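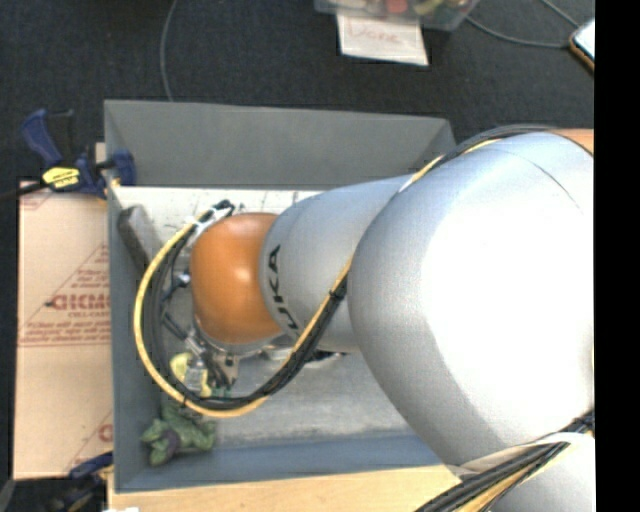 August, twenty to six in the morning, and I am awake thinking about bins.

The big grey one, to be exact. Yesterday was meant to be the day I sorted out everything that had washed up in it over winter, and I gave myself 90 minutes, having learned nothing from the pantry. I started with the wooden blocks. Each block has a history, and I know all of them, and that's how you lose a morning. The one I planed crooked. The one that was a doorstop at the Gerlach Street flat for two years and did a better job of it than anything sold as a doorstop since.

Then the soft things. I have a rule now, made up on the spot and already broken: if I can't say what it is while holding it, it goes. Held up a scrap of something woolly, said "tea cosy" out loud with great confidence, and put it in the keep pile. We don't own a teapot.

Stopped for toast. The Pekska jam is finished and the replacement tastes like the colour red.

Afternoon was the op shop run. The woman at the Umow counter took 15 things off me without changing her expression, then handed one back. I'd like to report that I asked why. I said thank you and carried it to the car. It's still on the passenger seat with the belt on, so the beeping stops.

Had a look at storage while I was out, which was a mistake. There's a Stusov cabinet in the window near the chemist, lovely thing, shallow drawers, $2900. Or $2546 if you take the floor model with the dent. I stood there working out how many blocks and unidentified woollies I'd need to own before that became sensible. More than I've got, though I'm closer than most people my age.

Back home, gave the bottom of a bin a good scrub with bicarb and an old toothbrush. Some scuffs are just part of the bin now. My knees have filed a complaint.

Left for today: the string drawer, the other string drawer, ring the dentist. Find out what's been rattling behind the washing machine. Buy jam. Also work out where the toothbrush went, as I have a bad feeling I put it back in the cup.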